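Notebook, September – kitchen sim, grasp planner branch

Continued with the pick from the pot. The planner is now the Grodton version, with the new collision margins, and I keep the controller from last month. Seed 14 is the one we always use for comparison, so I stay with it.

Start of the day was slow. The planner refused any pose with the fingers below the rim, and it took me until lunch to see that the pot was loaded as one convex hull, so the opening did not exist for the collision checker. I decomposed the mesh again and set the limit to 27 parts. Now a pose inside the pot is accepted.

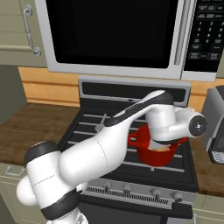
Rosine Texier asked whether the decomposition makes the checker too slow for replanning, and whether I have measured it with the old limit also. I have only the new value: 800 checks per second on my machine. The old one I will run tomorrow.

Second topic, the wrist view. The policy takes this stream at low resolution and I suspected that the crop was wrong. I wrote a small script which saves the input exactly as the network receives it, after resize.

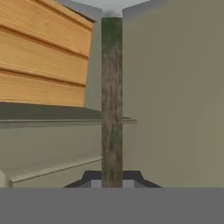
The crop is applied before the resize, as it should be, but the normalisation used the mean of the old dataset. I corrected this in the config – please pull before you start a training. Kári, your run from the morning has still the old values.

Last, the blade task over the worktop. I raised the damping in the wrist joints and lowered the maximum speed of the tool. The log is saved under step 1,158.
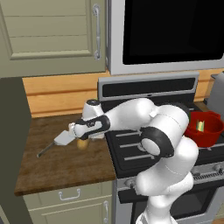 To do

Measure the checker with the old limit.
Ask Bergþóra for the tool mesh with the correct origin.
Write the margins into the Drania config, not in the code.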